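Speaker notes, maintenance session, Tuesday, April 16, 2019
Cell 4, gripper finger care and wrist camera checks
Sheldon Gauthier, Whitelaw

Start with the cell layout. One arm, one two-finger gripper, one wrist camera, controller under the bench. Fabrice Besson did the mounting in March and wrote the setup sheet. Copies are by the door.

Reference task is the ball and hoop. Same task after every finger change, 8 runs, log each one on the Brokum sheet.

Go through the next four slowly.

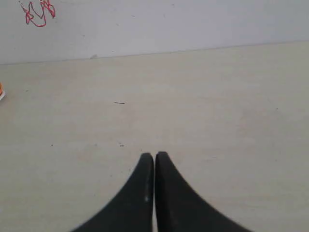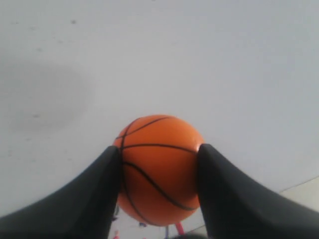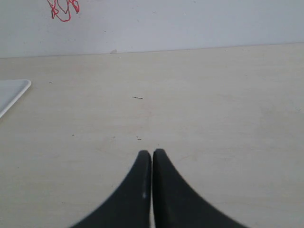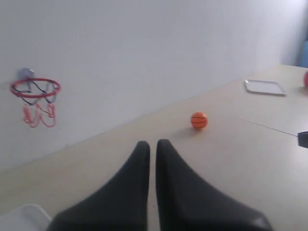 Finger inspection interval is 2000 cycles. Power down, lock out, then look at both inner faces under the hand lamp. Wipe with a damp lint-free cloth, no solvent. Any pale mark gets written down by finger and position. In the first and third views there is one on the left finger, near the inner edge. Compare against the last entry. If it has grown, change both fingers as a pair, never one side.

Closed position next. Jog to close at low speed and check the gap between the fingers from base to tip. Uneven gap means the carrier screws, so check those before touching the offset. Volberg carriers and Aritz carriers take different screws. Do not mix the bins.

Grip check: ball held at its sides, both tips in contact, hold for 28 seconds, no slip. Repeat with the wrist turned over.

Camera: clean the lens, reseat the cable, confirm both fingers are in view before saving the reference. Wipe the table first. Specks on it end up in the saved view and the compare step flags them later.

Pause for questions on the offset procedure. Fabrice takes the controller backup after the break.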